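Section 7: Recovering from a Gripper Fault on the Two-Arm Kitchen Cell

Use this section when either arm stops during a task and the Kundia controller shows fault 112 (finger position not reached) or fault 31 (cable drag limit). For any other code, go to Section 9.

CAUTION: A stopped arm can still be holding force in its fingers. Do not pull an item out of a closed gripper until step 4 is complete.

7.1 Making the cell safe

1. Press the red stop button on the pendant. Do this even if both arms have already stopped.

2. Wait 22 seconds for the joint brakes to set. The pendant shows BRAKES SET.

3. Write down the fault code and which arm raised it. The code is cleared from the screen at restart and can be read afterward only from the Ramex log.

4. On the pendant, open Tools, then Gripper, and select Release for the faulted arm. Support the item with your free hand as the fingers open.

NOTE: After fault 112, Release may have to be selected twice. If the fingers have not moved after the second try, leave them closed and call support at extension 818.

7.2 Clearing the table

Most 112 faults come from a finger touching something other than the item it was sent to pick up. Plates are the usual cause. The rim is low, the planner treats it as flat, and the lower finger catches it on the way in.
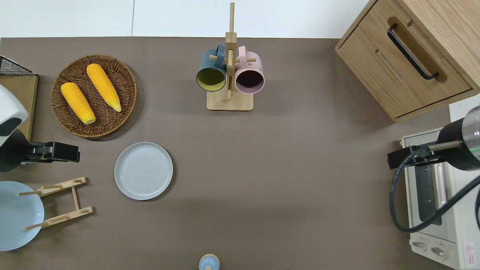 Fault 31 is raised when the arm's cable pulls tight or snags during a move. Check the whole length of the cable by hand, from the wrist back to the base. Pay most attention to the right arm, where the cable loops down along the front of the toaster oven and partly covers the door. A loop in that position can catch on the door handle or on the two knobs near the bottom, so any task that opens the oven needs the cable moved first.

5. Lift the cable clear of the oven and seat it in the Kosside clip on the arm's upper link. Leave enough slack for the wrist to make a full turn.

6. Move plates and racks out of the path of the gripper that faulted. Mugs can stay on the mug tree if both are fully hooked over their pegs.

7. Check the finger pads for chips or food residue. Wipe with a damp cloth and let them dry. Do not use solvent.

7.3 Restarting

8. Turn the red stop button to release it and select Home, one arm at a time. Home the arm that did not fault first.

CAUTION: Stay outside the floor line during homing. The arm takes the shortest path and does not check for people.

9. Run the Bhutto test pick at low speed. If the same code comes back, stop and do not try a third time. Report both codes to Brisa Camacho, who keeps the fault record for the cell.

NOTE: Do not raise the cable drag limit to get past fault 31. This was done in July on the right arm — the fault went away and the connector at the wrist was torn out on the next oven task.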